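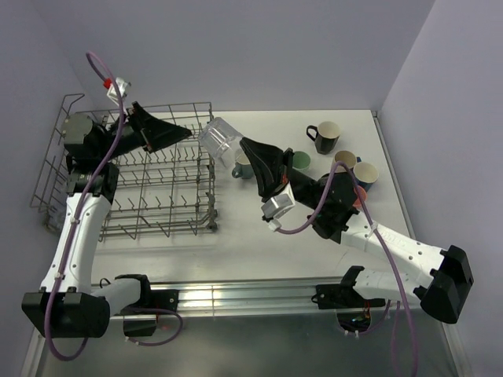

I've now played the new Bilar EP a good many times on headphones and twice through the big speakers, so I can answer Elżbieta's questions about the mix. The stereo placement is much wider than on the mixtape. Think of the table in the photo: the wire rack is over on the left, the mugs are bunched together on the right, and near the middle there's a clear plastic container, which you could easily look straight past. The first track is laid out like that. Guitar hard left, all the backing vocals in a heap on the right, and a lead vocal in the centre that is so thin and dry you have to go looking for it. I don't mind it on headphones. In a room it's a problem, and if you're sitting nearer one speaker than the other you get half a song.

Elżbieta Dudek wrote:

> Has anyone here had the Bilar EP yet? Mine came this morning and I'm not
> sure whether I've got a bad copy or whether it's meant to sound like
> this. The voice is very low on side A, mainly on the opener, and there's
> a click at the start of "Gurville" that I can't clean off.
>
> Also, the sleeve says "produced by Politis" and nothing else. Is that
> the same Politis who did the mixtape with the long drum intros? I
> thought they'd fallen out. The drums on this don't sound like his at
> all, apart from the last track.
>
> Third thing, for those of you who collect: mine is numbered on the back
> in pencil. Are they all? And is it 33 or 45? The label doesn't say, and
> I started it at the wrong speed.
>
> Elżbieta

Taking these in order.

Your copy is probably fine as far as the voice goes. I have the download as well as the record and the level is the same on both. It comes up a good deal on the second track and by the end of side A it's where you'd expect it. I think it's a choice. The early version of the opener that went out on the radio in June had the voice right up front with a lot of reverb on it, and the chorus worked better for it. If anyone kept a recording of that broadcast I'd be glad of a copy, as mine has the presenter talking over the first verse.

The click on "Gurville" I don't have. There is a small tick on the download, eleven seconds in, but that's the edit where the sample comes round again. If yours is right at the start and you can see a mark, write to the shop and ask for another. They replaced my copy of the last single without any fuss, although it took a while to arrive.

On Politis: yes, same man. They did stop working together after the mixtape, and there was the business over who owned the beats, which we went over at length on this list and I don't want to start again. What I've been told by someone at the label is that he came back in for this one late on, when the songs were written and most of the keyboards were done. That would explain the drums. On the mixtape he built the track first and she wrote over the top. On the EP he's working around what's there, so you get a kick, a clap and very little else until the last song. That one, "Arnby Road", is his from the ground up and you can tell within a bar. It sits at 70 bpm with the hi-hats running at double time, and the bass slides down at the end of every fourth bar the way it did all through the tape.

I prefer it to anything else on the record, I should say. I know some of you will go for the ballads. "Keep the Spare" is well sung and I expect it'll be the one that gets played, but the words are a list of things he left in her flat and by the third verse I'd had enough of his coat.

Numbering: the pressing is 1,255 copies according to the insert, and they all seem to be numbered by hand. Mine is in pencil as well. A few turned up for sale with the number in biro and people were asking more for those, which seems daft to me. The odd total is apparently what was left once the plant had rejected the off-centre ones. I'd take that with some caution as I only have it second-hand.

Speed: it's 45. The whole thing is 18 minutes, so there's plenty of room for it at that speed and it's cut quite loud. If you play it at 33 the opener sounds surprisingly good, and I left it on for most of a verse before I noticed her voice was wrong.

A few notes for anyone keeping the discography up to date:

Track 2 is listed on the sleeve as "Interval" and on the label as "Interval (Part One)". I can't find a part two anywhere. The download just has "Interval".

The guitar isn't credited. It sounds to me like whoever played on the Arnby session, with the same habit of damping the strings just before the chord change, but I wouldn't put a name in the discography on the strength of that.

The sample in "Gurville" is credited as "used by permission" with no title. Somebody here will know it. It's a woman's voice, two notes, with strings behind, and it has been pitched up. I've been through my own shelves and got nowhere.

The instrumentals are only on the download, and only if you buy it from the label's own shop. The other shops have the vocal versions and no extras. The instrumental of "Arnby Road" runs on for another half a minute after the vocal one fades, and the bass part in that section is worth hearing.

As for the second mixtape, I've heard the same rumours as the rest of you and there's still no title or date. Politis was asked about it on the late show, some time after 11 pm, and said it was "being tidied up". He said that about the first one too, and we waited a year and a half for it.

Elżbieta, if you do send yours back, make a note of the number first. I'd like to add it to the list on the page, and I'm curious whether the click is on others from the same part of the run. Anyone else with a numbered copy, please send me the number and whether it plays clean. Off-list is fine.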